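Marsden Short Track Club Confirms November Date for Porkov 600

MARSDEN, 22 February 2023. The Marsden Short Track Club has confirmed that the Porkov 600 will return in November, with a new format and a larger prize for the winner. The race for stock cars was not held last season, when the surface in turn four was being repaired.

The winner will now receive $3,000, paid on the same evening. The club has also agreed with Stokus, the tire supplier for the series, that every team can buy tires at the track on both days of the event. In the past, teams had to order them in advance, and this was difficult for drivers who decided late.

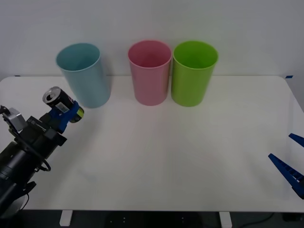
The 600 laps will be divided into four parts, with a short stop after each of the first three. Cars may take fuel and change tires during the stops, but they may not gain positions. "We listened to the smaller teams," said race director Dorothy Whitlock. "They do not have a big crew, and with the old rules they lost the race in the pits."

Dirk Visser, who won the last edition, has already sent his entry. He will drive the same car, with a new engine built at his own shop in Ikidley. Natalie Inskip and Urszula Grabowska are also entered. For Grabowska it will be the first long race on asphalt, after several years on dirt.

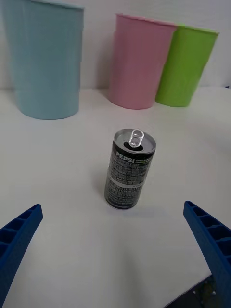 Qualifying will be one car at a time, two laps each, and the faster lap counts. The first seven rows are set by these times. All other drivers must go through the last chance race, from which the best four go to the main event. Drivers who change an engine after qualifying will start from the back.

Inskip said she is satisfied with this system. "One mistake in the first lap is not the end of your weekend," she said. "You still have the second one."

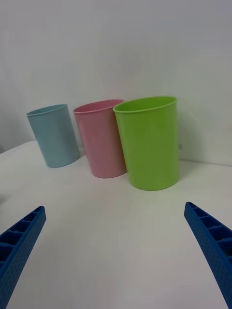

Marsden Short Track Club, Race Office

Entry forms are available at the office and must be returned with the full fee. Teams that paid for the canceled race may use that payment for this year, but they have to inform Yvonne Sowerby in writing. Camping places behind the back straight will be given first to teams, then to spectators. Ticket prices will be announced together with the support races.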